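Sunday again, so the picker at the Griltdale shop got its weekly look-over before opening. It is a Mesodo arm on a short rail, and it pulls bottles from the cleaning aisle for the collection orders.

The fault this time was the lift height. It had been set for 300 mm on the middle shelf and somebody had keyed in 535 when the top row was added, so the arm kept stopping short and asking for help. I put it back, ran it up and down the rail a few times, and wiped the suction cup with a damp cloth. The cup is good for over 2,000 picks and this one has done 500, so it stays on.

After that comes the slow part -- facing up. The arm goes to a fixed point at the front of each column and will not hunt for a bottle that has slid back or turned sideways. Every column needs its first bottle at the front edge, label out. 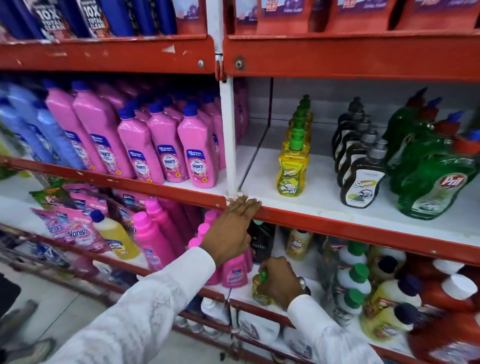
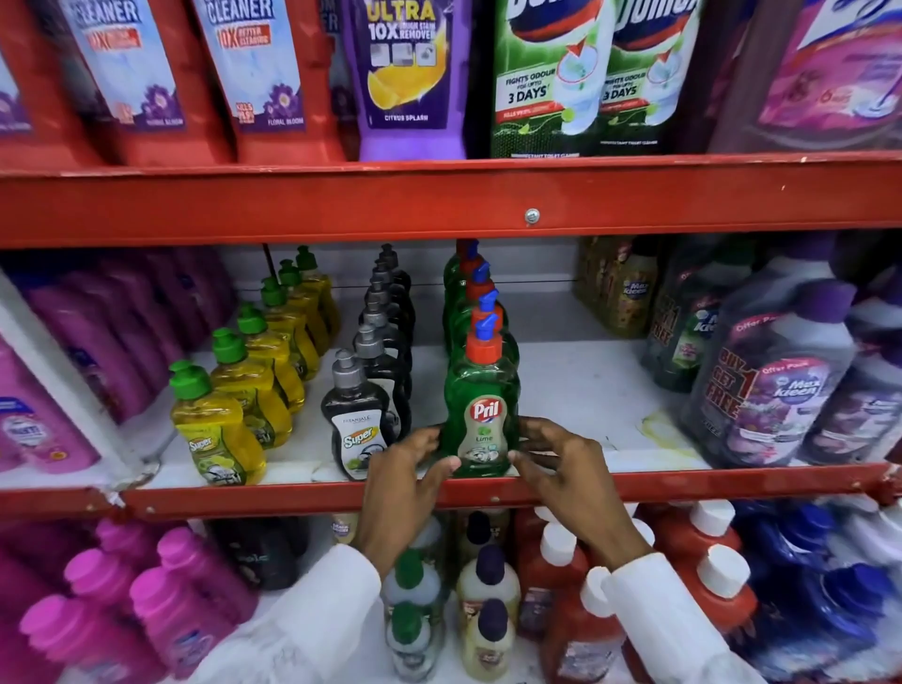
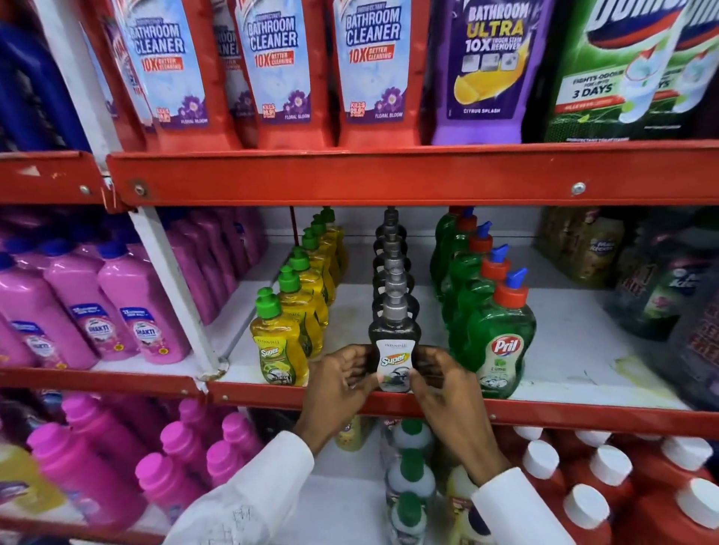
Facing up the cleaning shelves. The Pril is in the second photo and the black Patanjali in the third.

Pump caps are the awkward ones. The cup wants a flat top, so for those I switch the arm to the side grip in the Matar menu -- two presses, then save. If you forget to save, it goes back to the cup at the next restart.

I still have to order a spare rail belt from Chaudhary. The old one has a frayed edge on the motor side and I would like the new one in the cupboard before August.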